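Kitchen Automation Equipment: Frequently Asked Questions
Momstead Shared Equipment Program
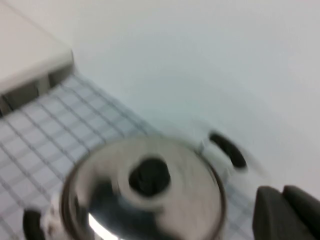
What does the program pay for?

The program contributes to the purchase or lease of a robot arm, its gripper, the mounting hardware and the first year of scheduled service. Building work, electrical upgrades and staff wages remain the responsibility of the applying kitchen. Cookware and utensils are treated as ordinary kitchen supplies and must come from the site's own operating budget.

Who may apply?

Any community kitchen, residential care kitchen or training kitchen that has held a Momstead membership for at least 12 months. Two or more members may apply together for a shared unit, provided one of them is named as the lead site and signs the agreement.

When do applications close?

The current round closes on Dec 23, 2025. Applications received after that date are held for the next round and do not need to be resubmitted. Quotes dated before November will not be accepted, as suppliers revised their price lists in that month.

Should we buy or lease?

Sites that have not worked with an arm before are encouraged to lease. The standard lease through Gando includes delivery, removal and one change of gripper. Purchase is better suited to sites with a settled menu and a staff member trained to carry out routine checks. The program's contribution is calculated in the same way for both.

Does the gripper need to match our pots and pans?

It does, and this should be settled before a quote is requested. Send the supplier the handle type, the lid type and the full weight of every vessel the arm will be expected to move. A pot with a loop handle on either side and a knob on the lid presents two separate grasping tasks, and a supplier may quote for one and leave out the other. Ask for both to be listed on the quote. Polished steel lids should also be declared, because reflections can affect some camera systems.

Can we replace our cookware instead?

You may, and for some sites it will cost less than a custom gripper. The replacement cost should appear in your budget under "Site contribution".

How much bench space is required?

The Trurkent bench unit requires a clear working area of 400 mm on each side of the base. Other units differ, and the supplier's drawing must be attached to the application. Please measure the bench with all fixed appliances in place. Drawings that leave out shelves or cupboards above the bench will be returned.

What ongoing costs should be included in the budget?

Include scheduled service after the first year, replacement finger pads, cleaning covers, insurance and staff training time. Finger pads are the item most often left out. Allow $400 a year for pads and covers combined. Software fees vary by supplier and should be shown on a separate line, even where the fee for the first year is nil.

How long does delivery take?

Up to 8 weeks from the date the agreement is signed. Sites in remote areas should confirm freight arrangements with the supplier before signing.

Is a trial required before purchase?

A trial is required for all purchases and is optional for leases. It is held at the Jia test kitchen, using vessels supplied by the applicant. A written record of the tasks attempted and their results is sent to the site and must be included with the final application. Travel to the trial is not covered.

What happens if the equipment is no longer needed?

Leased units are returned under the terms of the lease. Purchased units may not be sold within the agreement period without written consent. The program may offer the unit to another member site, in which case the original site is released from its remaining obligations.

Whom should we contact?

Written enquiries should be addressed to Ghazala Bugti, Equipment Planning, Momstead. Please quote your membership number and the name of your lead site.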